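Chapter 4
Clearing the Bench

I'll confess something before we get going: I used to skip this part! When I started at the Skarkham workshop I figured tidying was what you did on a Friday if the kettle was slow, and I lost 731 fasteners in my first year (we kept a tally, and mine was the worst by a long shot).

So this chapter is all about the tabletop. I like a pale one, white or light grey, in a colour that shows up every stray washer and smear of grease. 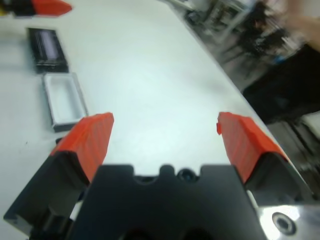
Then there's the question of what gets to live on it. My rule, pinched from the old Buvberg manual, is that anything you haven't picked up since morning tea goes back in its drawer, even your favourite hex key. Grab a pencil and list what's on your own bench right now, and keep the list handy for section 4.1, where we'll start sorting it.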